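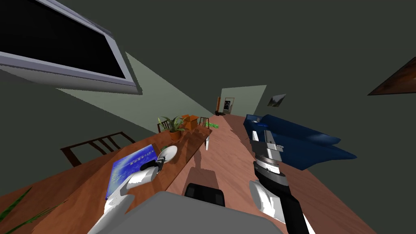

The long room, with the blue sofa on the right.

I switched from smoking to a dry herb vaporiser in September, mostly for my chest. I have a prescription through a clinic in Inbridge and they had been nudging me that way for a while. Wendy Fothergill, who runs the patient group I go to on Mondays, lent me her old Cropper for a week before I bought my own.

The first few goes were poor. I had the temperature at 200 because that was where Wendy had left it, and it made me cough nearly as much as a joint did. Declan told me to start at 17 degrees lower and work up, so I set it to 183 and that was much better. The taste is lighter and you get more of the smell of the flower itself. I only go up to 200 now for the last couple of draws.

Grind matters more than I thought. Too fine and it blocks the screen, too coarse and half of it comes out still green. I use a medium grinder and pack the chamber loosely. If it feels like sucking a thick milkshake through a straw, take some out.

My current flower is called Urura. It's on the dry side, and the pharmacy sends it in plastic tubs, so I move it to a glass jar with a humidity pack. I forgot to do this with the last batch and it was like dust by the end of the month.

Cost is hard to compare. The Cropper was not cheap, and I've already replaced the mouthpiece (my fault, I dropped it in the sink). On the other hand I'm getting through less. A tub that used to be gone in three weeks now lasts me into the fifth.

Things I still don't like: it takes 51 seconds to heat up, which feels long at two in the morning when my back is bad, and the battery is only good for four sessions. Cleaning is dull too. I do the screen every weekend with isopropyl and a cotton bud, and let it air overnight before using it again.

Roland Sowerby asked in the comments last time whether I'd tried the Clerkadari, the desktop one with the glass pipe. I haven't. Ashley has one and says the draw is smoother, but it has to be plugged in and I'd rather have something I can take upstairs. I'm going round to try it next month and will write it up then.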